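Esteves School of Business
Career Services Office
Posted Oct 4, 2024

Wanted: Employer Relations Coordinator (full time, two-year contract)

Esteves School of Business has been teaching people to read a balance sheet since 1904. In that time it has produced a respectable number of managers, two bank failures (unrelated, we are told) and a recruiting season that still runs on one shared spreadsheet with eleven tabs, four of them named "final." We are looking for a coordinator who can look at that spreadsheet without leaving the room.

This year's graduating class has 157 students. All of them would like an internship, most of them would like the same internship, and a few have already told their parents they have it. Your job is to bring employers to campus, get them into the right building, and keep them talking to us after they have seen the parking.

What you will do:
Call companies that have hired our students before and ask them to do it again.
Call companies that have never heard of us and spell Esteves, slowly.
Run the fall and spring interview weeks, including rooms, schedules and the coffee order.
Move our records out of the spreadsheet and into Sesis, the placement system the school bought two years ago and has so far used mainly for its calendar.
Write the annual hiring report, and get it out while the students in it are still students.
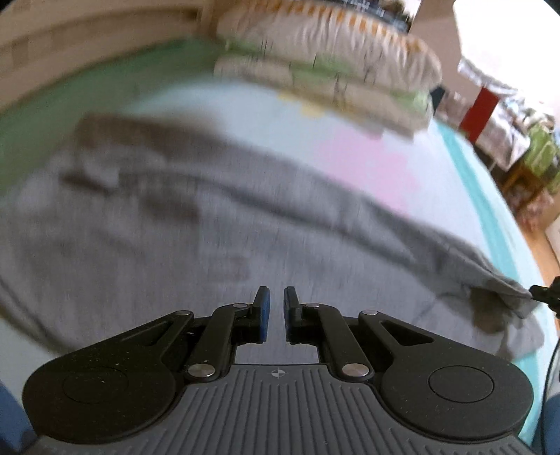
Students have opinions about this job too, and we asked for them. Marisol wrote that she would settle for a coordinator who answers email before the application deadline in the email, and that it would be nice to hear "no" from a company within the same semester. Both requests have been added to the job description.

What we need from you:
A bachelor's degree in anything. Two of our best hires studied geology.
Some experience in recruiting, sales, admissions or another line of work where people don't call back.
Comfort on the phone with strangers, including senior ones.
The ability to tell a second-year student that "visionary" is not a skill.

Experience with Sesis or Datex is welcome. If you have used both and still like computers, say so in your first line.

The office is on the second floor of Vistance Hall. The elevator works on most days. Pay follows the university's staff scale, with health insurance, tuition remission and a desk near a window that opens. Evening events come with comp time, and we do let people take it.

To apply, send a resume and a one-page letter to the Career Services Office. One page means one page. We teach a workshop on this. Interviews will be held on campus, and we hope to have someone in the chair by December.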